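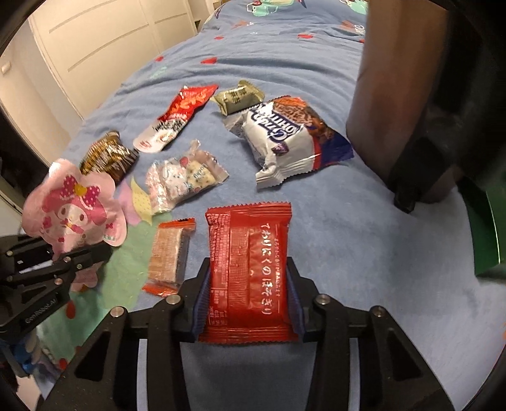

I took the Skumolum daypack to the hot springs above Bramero for two nights in December, and I'm smitten! It swallowed a towel, swimsuit, dry socks, spare fleece and my lunch, and still slid under the bus seat. The hip pocket is my favorite bit -- a flat snack like the red packet with the white Japanese writing goes in sideways and comes out without taking your gloves off. Straps are soft, even over a thick coat, and the wet pouch kept my soggy suit away from everything else on the walk down to Mateos. The bottle sleeve is a little tight when the pack is full. I'd still buy it again tomorrow, in the green.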